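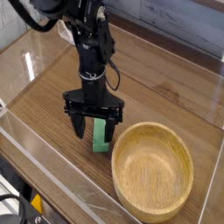
Plustmont Bench Guarding Kit, reviewed by Pacita Policarpio

I bought this for a teaching bench with one small arm on it. You get clear panels, corner clips, a stop button and a 23-page booklet on safe working. It cost £745 from Culley, delivered in two boxes.

The booklet is the best part. It asks for a written risk assessment before first power-up, a named person in charge of each session and a stop test every morning. It also says to treat the gripper as a hazard in its own right, even at low speed, and to keep hands out while the drives are live. I agree with all of that. The page on cable routing is too short and says little about slack at the wrist.

Fitting took me 2 hours. The clips are stiff and the panels mark easily, so leave the film on until the end. I would have liked a door switch in the box. Noltex sells one that fits, for £19.

Four stars. Ask for the newer booklet, as my first copy had the old stop test in it.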